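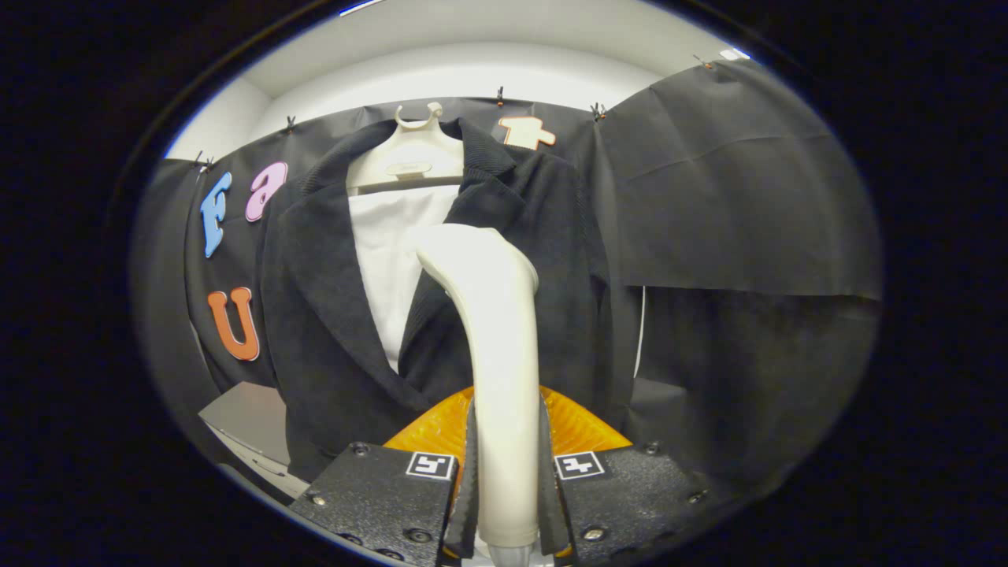 Unit 4: Reading a small winter resort

Last updated: August

Filed under: Course materials / Tourism and Leisure / Mountain destinations

This unit looks at how a small ski village works as a destination. We use Grirnau throughout, a valley village with one main lift company and a mix of guest houses and small hotels. Bring the piste map and the lift timetable to the Thursday session. Both are in the course folder.

4.1 Location and access

Grirnau lies at the closed end of its valley. One road goes in and the same road comes out. The nearest railway station is Grumanville, and a bus meets the main trains on changeover days. On other days guests have to book a transfer or drive.

A single road affects a resort in several ways:
- arrivals bunch together on changeover day
- heavy snow can close the village to new guests while those already there can't leave
- day visitors compete with staying guests for the same parking
- deliveries to hotels have to be made early in the morning

When you write about access in the assignment, deal with the staying guest and the day visitor separately. Last year many scripts mixed the two and lost marks for it.

4.2 The ski area

The base station stands at 1,258 metres. That is low enough for rain in a mild January, so the lower slopes depend on snow cannons. The upper slopes face north and hold their cover longer.

The pistes are graded in the usual European way: blue for easy, red for intermediate, black for difficult. Most of the blue runs are near the village. The reds start from the middle station. Only one black run is marked, and it closes when the wind is strong.

The Sundik is the nursery area. It has a moving carpet and a short drag lift, and it is lit until 8 pm. Evening opening was brought in for families who arrive too late in the day to ski, and it is now used by the ski school for its second beginners' class.

Terms to know:
Piste: a marked and prepared run.
Drag lift: a lift that pulls the skier along the ground.
Uplift capacity: the number of people the lifts can carry in one hour.
Bed base: the total number of guest beds in the resort.
Shoulder weeks: the quieter weeks at either end of the season.

4.3 Accommodation

The village has 276 guest rooms. Of these, 69 are in the Dewulf, the only large hotel, so one business holds a quarter of the stock. The rest are in guest houses and let apartments, most of them run by families who live on the premises.

Think about what happens when the Dewulf closes for a fortnight in a shoulder week. The restaurants lose their evening trade, the hire shop cuts its hours, and the lift company has to decide whether to run the upper chair. Guests in the guest houses then find less open than they expected. The link between one hotel's calendar and everybody else's income is the main point of this section.

Note the difference between rooms and beds. The brochure gives rooms. For any comparison with lift capacity you need beds, and an apartment counted as one room may sleep six.

4.4 Equipment hire and ski school

There are two hire shops. The one at the base station keeps 200 sets of adult skis and boots and takes bookings online. The other is in the village street, is smaller, and does most of the repairs. Neither hires out clothing, and the brochure should say so more clearly than it does. Guests coming for the first time often assume that jackets and trousers can be hired with the skis.

Bernd Haberkorn ran the ski school for many seasons, and his talk to an earlier group is in the folder as a typed transcript. Read the part on lesson times. He moved beginners to the late morning so they would not queue at the hire shop with everyone else, and complaints about missed lessons dropped. It cost the school nothing.

4.5 Outside the season

The middle station opens for walkers in summer, at weekends only until the school holidays begin. Income is much lower than in winter, but the lift staff can be kept on for maintenance and don't have to be hired again each December. We come back to this in Unit 6.

Tasks for the session

1. Mark on the piste map the route a beginner would take from the base station to the middle station and back. Say where it becomes too hard.
2. Using the lift timetable, find the last time a guest can go up and still ski down to the village.
3. Write a paragraph for the resort's website explaining how to reach Grirnau without a car. Use plain words and keep it under a page.
4. In pairs, list the businesses that would be affected if the Sundik stopped opening in the evening.

Reading: transcript of the Haberkorn talk; chapter 3 of the course reader, sections on bed base and seasonality. Section 3.5 can be left until after the field visit.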